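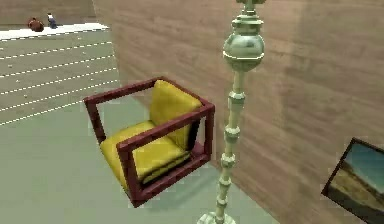 5. Entering Measurements from Pressed Specimens

This section covers the measurement form in Clarus. It assumes that a collection has been created (Section 3) and that the specimen sheets already have accession numbers.

5.1 Before you start

Set the collection units under Settings > Units. Flower parts and fruits are entered in millimeters, stems and leaves in centimeters. Elevation is entered in meters. Changing the units later does not convert records already saved.

Load the term list that matches your flora. The Hamdy list is installed by default and contains 278 terms for leaf shape, margin, surface and hair type. Other lists can be added from a plain text file with one term per line.

CAUTION: Loading a new term list replaces the current one. Terms you added yourself are lost unless they have been exported first.

5.2 Filling in the form

1. Open the collection and select New Record.

2. Type the accession number. If the number is already in use, the field turns red and the form cannot be saved.

3. Enter the collector's name, family name first (Fahmy, Zineb). For joint collections, put a semicolon between names. The collector's own field number goes in the next box, not after the name.

4. Choose the plant part to be measured. The fields below change to suit the part.

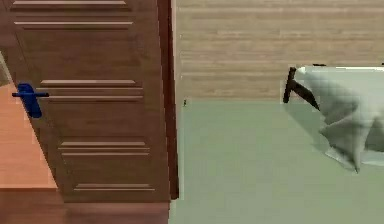
5. Enter the lowest and highest values in the Min and Max boxes. Leave Max blank if only one part was measured. Do not type a dash or a unit in either box.

6. Put extreme values in the Outlier boxes. They are printed in parentheses in the finished description, outside the normal range.

7. Select the color from the list and set the state to Fresh or Dried. Color noted by the collector in the field is entered as Fresh, even when the sheet itself has faded.

8. Select Save. The record is marked Draft until a second person has checked it.

NOTE: A zero means the part was looked for and found absent. A blank means it was not examined. The two are treated differently when keys are built.

5.3 Checking a draft

1. Sign in under a different name from the one that made the record. Drafts entered by Lahlou, for example, cannot be approved from the Lahlou account.

2. Measure at least 4 parts again from the same sheet.

3. If a new value falls outside the saved range, select Query and type the value in the comment box. Do not overwrite the original.

4. If all values fall inside the range, select Approve.

5.4 Limits

A collection file holds up to 1,000 records. At the limit, New Record is grayed out and a second file must be opened. Files can be searched together but must be exported one at a time.

Comments are limited to 1,000 characters, including spaces. Longer notes on habitat or soil should be attached as a text file (Section 7.2).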